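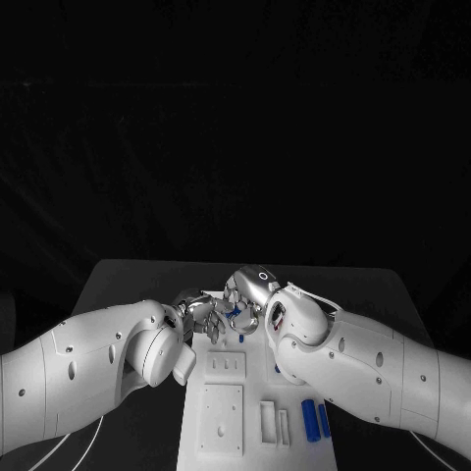
November 2021 – I've been running Gratwood for years now, and I've never been as excited about a winter program as I am about this one! From December we're opening the house for four-night wellness breaks, with yoga before breakfast, long walks down to the lake and as much time in the treatment rooms as you can stand. The hand massage is the one I'd book first, and if yours tend to meet over a white table all day, like the two in the photo, you'll know why.

I'm Diarmuid Buckley, and I look after the place for Clonar, the small family firm that bought it when it was still a very drafty school. We've just finished the new spa wing (the builders left on a Tuesday-ish sort of timetable, let's say) and it has a warm pool, a steam room and a quiet room with big squashy chairs – I've fallen asleep in all of them.

Everybody gets their own bedroom unless they'd like to share, and there's no extra charge for coming alone. The price is $1,000 for the full four nights, with all meals and two treatments. If you only want a taste of it, a day visit is $280 with lunch. Our chef does most of her shopping from the farm at Greseck, so expect a lot of squash, good eggs and far too much bread.

The grounds cover 400 acres and you're welcome to wander anywhere except the walled garden, where we're relaying the paths until spring. Bring boots – the lake trail gets muddy.

Bookings are open now through the front desk at Gratwood. Writers who'd like to come and try a day for themselves can ask for me, and I'll happily show you around.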